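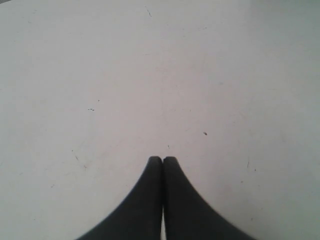 Elin Foulkes wrote in to ask why I bother logging episodes where the fingers start closed over bare table, and whether those just teach the policy to sit still. Fair question. They did in April. I was keeping the idle steps at the head of each episode, and the model learned to idle. I now trim everything before the first commanded motion and keep the closed start pose.

The set stands at 1782 demonstrations. The target for the box task was 400, and I passed it on Monday with 28 rejects, mostly dropped wrist frames. Rejects stay on disk with a flag. Five start poses, picked by script, because left to myself I favor the one nearest my chair.

Boxes are harder than bins. With the opening on its side, the wrist view goes dark as soon as the gripper gets close, and auto exposure hunts. I locked exposure for the table and accepted a dim interior. Apolinar Robles would rather lock it for the interior. We will train both and compare on held-out layouts.

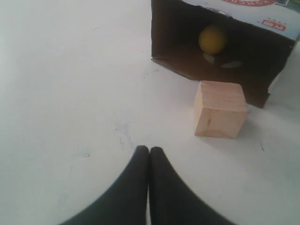
Box task, cube outside, ball inside.

Next is relabeling. The old Breris annotations use one "approach" phase for everything, and I want reach and insert split before the next training run.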